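Prunow Hayat Tabletop – Set-Up and Care Guide
Text: Zubaida Khokhar. Revised 28 February 2019

Section 4. Getting the top ready, and living with the gloss

By now you should have the top out of its carton and the frame standing where you want it. If the frame still rocks, go back to Section 3 and turn the feet until it stops, because a thick glossy top will show every little wobble in its reflections and it will drive you up the wall. Once you're happy with the frame, put the kettle on if you like, and read this section through before you start. It's longer than the others, I know, but it covers the part of the job that people write to us about the most.

The Hayat top measures 100 cm by 62 cm. It has a weathered wood-plank pattern with a thick clear coat over it, and the front edge is rounded over so that the coating runs down it smoothly. The grooves, knots, cracks and scratchy little marks you see all lie under the coat. Please don't try to fill them or sand them out! We had a letter last March from a lady who had spent a whole evening on a crack with wax filler, and it was a lovely neat job, but the crack was part of the pattern.

Peeling off the film

The top comes with a thin protective film over the coating. Leave it on until the top is on the frame and screwed down.

1. Let the top sit in the room overnight with the carton open. In winter especially, the film comes away much more willingly when everything has come up to room temperature.

2. Start at a back corner. Lift the film with a fingernail – never a knife, a razor blade or the edge of a coin.

3. Fold the film back on itself so it lies nearly flat against the top, and pull slowly. If you pull straight up it tends to tear into ribbons and you'll be there all afternoon.

4. If the glue leaves a streak, wipe it with a soft cloth, lukewarm water and one drop of dish soap. Dry it straight away with a second cloth.

5. Leave the top bare for 46 hours before you put anything heavy on it. Light things like a sheet of paper or a paperback are fine sooner.

Note: A faint smell on the first day is normal. Open a window and it will go.

Fixing the top to the frame

You will need the 19 mm screws from the small bag marked Lonel (Lonel makes our hardware, so don't be alarmed at the different name). There should be a few spares. Keep them somewhere you'll remember.

1. Lay the top on the frame with the rounded edge toward you. Two people make this much easier, one at each end.

2. Check the overhang on both sides. It should look even to the eye. There's no need to get the tape measure out unless you enjoy that sort of thing, and plenty of us do.

3. Start all the screws by hand from underneath, a turn or two each, before you tighten any of them.

4. Tighten from the middle outward, going back and forth between the two long sides.

5. Stop when the screw head touches the bracket. The top needs a little room to move with the seasons, and a screw forced past that point can push the coating up from below and leave a small pale bump.

CAUTION: Do not use longer screws from your own toolbox. Do not use a power driver on its high setting.

Placing the top in the room

The gloss acts a bit like a mirror, and ceiling lights will show up in it as bright white streaks. Some customers love this and some can't stand it. Before you load the table up, sit down where you plan to sit and look across it in the evening with the lights on. If a streak falls right where your book or your plate would be, turning the whole table a little is usually enough to move it. A lamp with a shade, set off to one side, is kinder than bare bulbs overhead.

Direct sun is a different matter. The coating will put up with it, but the brown underneath may soften in color over the years, and if there's a runner or a tray that never moves you could end up with a darker patch in the shape of it. Shift things now and then.

Cups, jugs and stands

Most of the marks we hear about come from the feet of things. A smooth, flat base spreads its weight nicely. A narrow foot, a wire leg or the rim of an upturned pot puts all its weight on a very small spot, and if you then drag it, you get a hairline scratch that you'll only notice when the light catches it.

1. Turn each item over and run your thumb along the base. If you feel a burr or a sharp ridge (molded plastic often has one in the middle, where it came out of the mold), smooth it with fine paper, well away from the table, and wipe off the dust.

2. For stands with wire legs, push a clear soft cap onto each leg end, or stick a small felt dot wherever the metal touches the top. The Rulilero felt dots in your accessory envelope are the right size for most kitchen stands.

3. Set the stand down first, on all its feet together, and then put the cup into it. It's tempting to do both in one go, but a loaded stand is harder to lower level and it usually lands on one foot.

4. Lift to move. I'll say it again further down, because it matters more than anything else in this section: lift to move.

5. If you are measuring or pouring, set the cup well in from the rounded edge. The surface starts to curve before you expect it to, and a cup with half its base on the curve will tip. 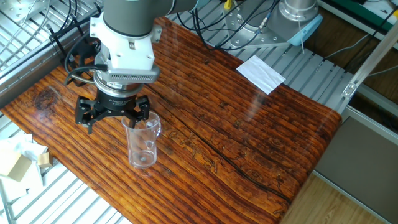
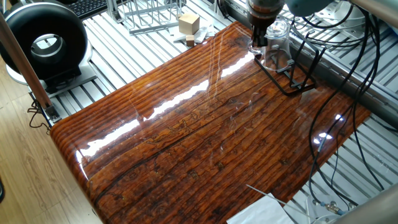
Clear plastic cups upright on a glossy, wood-look top.

Keeping the coating clear of scratches is mostly a matter of noticing what is touching it. Clear plastic is awkward in this respect, as it more or less vanishes against a shiny brown surface, and you can knock a cup over simply by not seeing it. A handle helps a good deal. The measuring cup in the first picture has a clear loop on its right side, and if you get into the habit of always turning the handle the same way, your hand will know where to go. In the second picture the cup is held in a black wire stand, and you can see how the legs splay outward and rest right on the gloss. That wide stance is good and steady, but each of those thin rods is a point of contact, so a stand of that kind is just what the felt dots are for. You'll also notice the dark lines of the reflections beside the legs. People sometimes take these for scratches on a new table and get quite upset. Lift the stand away, and if the lines go with it, there's nothing wrong.

Checking for real marks

1. Clear the area and wipe it with a dry, soft cloth.

2. Crouch down until your eye is nearly level with the top and look along it toward a window or a lamp. A true scratch breaks up the reflection. A dark seam or crack in the plank pattern leaves the reflection whole, because the coating above it is smooth.

3. Draw a clean fingertip lightly across the spot. If your nail doesn't catch, a little of the polish from the accessory envelope, rubbed in small circles and then buffed off, will generally hide it.

4. If your nail does catch, please leave it alone and write to us. Polishing a deep scratch makes a shallow dish in the coating, and that is harder to put right than the scratch was.

Daily wiping

Use a soft cloth, barely damp, and work along the planks. Dry as you go. Crumbs and grit should be picked up or brushed off first, especially near the knots, where they are so easy to miss against the pattern. No scouring pads, no bleach, no furniture wax. Wax does look wonderful for a day or two and then it turns cloudy and holds every fingerprint in the house.

Note: Newsprint and some glossy flyers can leave a trace of ink if they get damp underneath. Plain white paper is usually all right, but don't leave it lying under a wet glass.

CAUTION: Always use a trivet under hot pans and freshly filled teapots. A ring left by heat is in the coating itself and cannot be polished away. Wire trivets need felt dots too, and the dots should be replaced once they have gone flat or picked up grit. Press the new ones on for a slow count of ten and leave them for an hour before you set the trivet down.

Moving the table once it is loaded

Take everything off first. Then lift – don't push – with one person at each end and hands under the frame, never under the overhang of the top. Spare feet and leveling nuts are listed in Section 5.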